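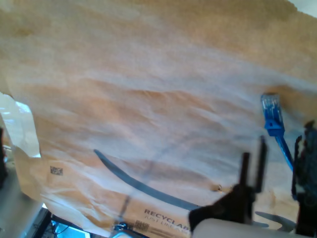 Does the free version of Girkulden stop you from exporting stems? A reader wrote in with that one last week, and it's the question I get more than any other, so it goes first. No, it doesn't! You can export every track on its own in the free version. What you can't do is export them all in one pass, so with a big session you'll be clicking for a while (sorry about that).

What is Girkulden, anyway?

It's a small audio editor I started writing in July, mostly for people who record at home and don't want to learn a giant studio program to trim a vocal and put a bit of reverb on it. It records, it edits, it mixes. It doesn't do notation or video, and I don't have plans for either.

How many tracks can I use?

The paid version tops out at 146, which sounds like a strange number and is. It's where the mixer window started to crawl on my old laptop, and I stopped there. The free version gives you five.

Will my plug-ins work?

Most of them should. I keep a list of the ones I've tested, and it's up to 167 now. If yours isn't on it, try it in a blank session first and let me know how it went. The Mazza compressor pack needs its own installer run before Girkulden can see it, and yes, you have to restart afterward.

Why does my recording come in late?

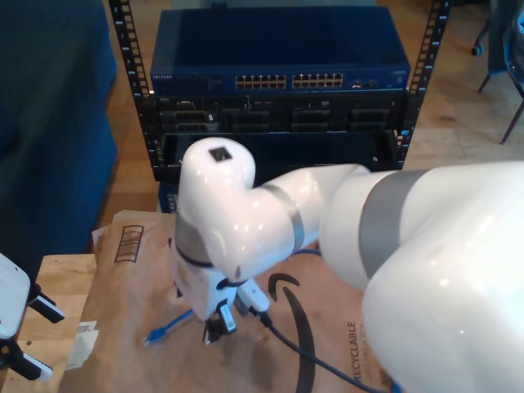 Latency is nearly always the buffer size. Open Settings, go to Audio, and bring the buffer down one step at a time until you hear crackling, then go back up one. If the delay is still there, check that you aren't listening to the track through the software and through your interface at once. Go along your signal path one step at a time, mic to interface, interface to driver, driver to track, and listen at each one before you move on. I've fixed my own setup that way more often than I'd like to admit.

Can I open Gondeck sessions?

Yes, as of this version. Audio, fades and volume automation all come across. Tempo changes come across too, but give them a listen, especially if you have a lot of them close together. Send effects don't make it yet. 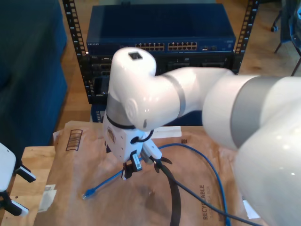
White robotic arm over a paper-covered tabletop

Where does Girkulden keep my backups?

In a folder called Backups, right next to your session file. It holds the last 500 saves and then starts dropping the oldest. You can move the folder to another drive in Settings, just please don't rename it while a session is open!

Do I have to be online to use it?

Only once, to enter your license. After that you can unplug and go record in a cabin if you like.
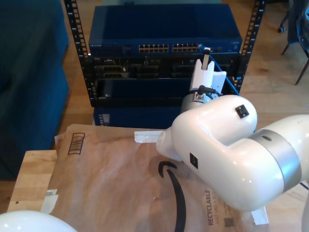
The arm's flat white tip, just above the cardboard

Is there a discount if I already own Tristau?

There is. Tristau was my first program (a plain little drum looper), and anyone with a license for it gets the upgrade price. Log in with the same email address and the lower price shows up at checkout. If it doesn't, send me your old order number and I'll sort it out by hand.

Last updated 27 January 2018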